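Home | Reports | Exchanges | Wallets | Contact
Search this site Enter keyword Go

Fevgate open day: notes from the trading floor (and the vault)
Last updated: 2019-04-30 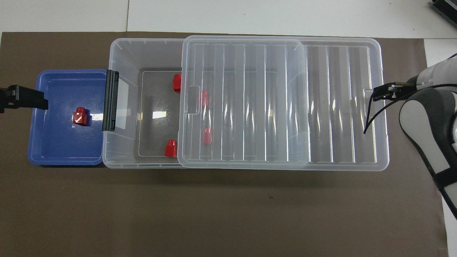 Got to the Fevgate office in Flamton a bit after nine, badge printed, coffee bad. Exchange has been live since November and this was the first time they let outsiders in. Maybe 40 chairs, all taken, people standing at the back. First talk was custody. Cold wallets, who signs what, how long a withdrawal sits before it goes out. My own way of keeping it straight is boxes: the hot wallet is a shallow tray like the blue one, one red block in it, easy to reach, and cold storage is the clear box next door with a lid to slide over. Most of the coins go in the box. They wouldn't give the exact split. Asked twice.

Then the matching engine. Demo on the big screen, test orders only. They claim 2,539 orders a second on the current hardware, didn't say for how long. Order book looked clean, spreads tight on the main pair, pretty wide on the rest. Somebody asked about outages and got a long answer with no number in it.

Fees. Flat for small accounts, drops once you trade over $900 a day. Minimum deposit is $300, which feels high for people just starting out. Wire only for now, cards "soon". Company accounts need more paperwork, around 2 weeks to get approved. Thats slower than Rusu, where I was in and trading by the next morning.

Clemov does their identity checks. Had a short walk through that screen, passport upload, selfie, done. Rejections go to a human, good. Support desk is in the same room as compliance so they just shout across. Chat is open all night, phone is not.

Lunch was sandwiches. Talked to a couple of people running small funds, both wanted a better API and sub accounts. API docs are online but the order history part is missing, supposed to be fixed by the next relase.

Didn't see the vault itself, only the door. No photos past the second desk.

Will open a small account and test a withdrawal, post the times here when I have them. Train back was packed, typed most of this standing up.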